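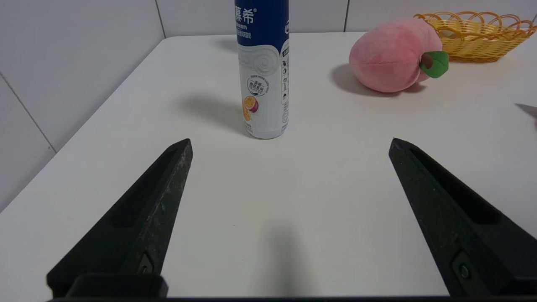
Mackenzie Gagnon
July 7, 2018

Okay, drinkable yogurt thread. I have been buying this stuff for two weeks and I have opinions, so mute me now if you need to.

The one I keep going back to is passion fruit. Navy blue on top, white down below, big 慕希 across the front. I can't read Chinese at all, so I picked it for the fruit drawing like a little kid would.

I did learn how to say the name! My neighbor Isabelle took a semester of Mandarin and says it's "mù xī." I've been saying it out loud in the kitchen ever since.

First thing you should know, it goes in the fridge door and nowhere else. I laid a bottle on its side behind the leftovers once (full fridge, bad day) and had a sticky shelf by morning. Tall bottles stand up. That's the rule now.

Second thing, shake before you open. I skipped that the first time and got a thin sip at the top and a thick sludge at the bottom. Still drank it.

Taste: sour first, then sweet, and then that perfume thing passion fruit does at the very end. If you grew up on strawberry yogurt tubes it's kind of a shock. My sister made a face and then finished my glass, so draw your own conclusions.

And it's a really good color for a breakfast table. We tiled the walls in here last July and got the plain white table to match, and I worried it would feel like a dentist's office. Turns out all it needed was something navy on it.
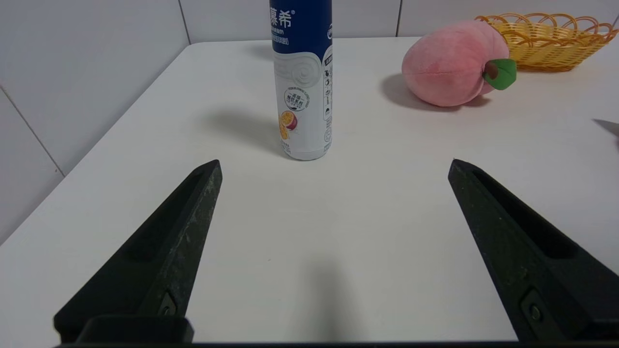

Also can we talk about how pretty the fruit is on that label? The purple rind, the seeds, all that orange and yellow. I bought an actual passion fruit at Ellier because of it and cut it open over the sink. Mine was mostly air. The next one was better.

Things I've tried it on so far: granola (yes), frozen blueberries (YES), a bowl of plain corn flakes (no, don't, they go to paste before you find a spoon).

Popsicles came out great. I poured it straight into the molds with nothing added and left them overnight. They freeze a little icy on the outside but the middle stays creamy — my niece had 2 before lunch and asked if we could have them for lunch too.

I priced it out for the people who are about to ask. A case of 12 is the way to go if you have the space. Single bottles add up fast and I always end up back at the store anyway.

Somebody wanted to know if it's too sweet. For me it's right at the line. I pour half a glass over ice and top it with fizzy water, which sounds terrible and is my favorite thing I've had all summer.

Next up I want to try it as a marinade for chicken, the way you would with plain yogurt. Isabelle thinks the passion fruit will burn in the pan. She's probably right but I'm doing it anyway — will post what happens.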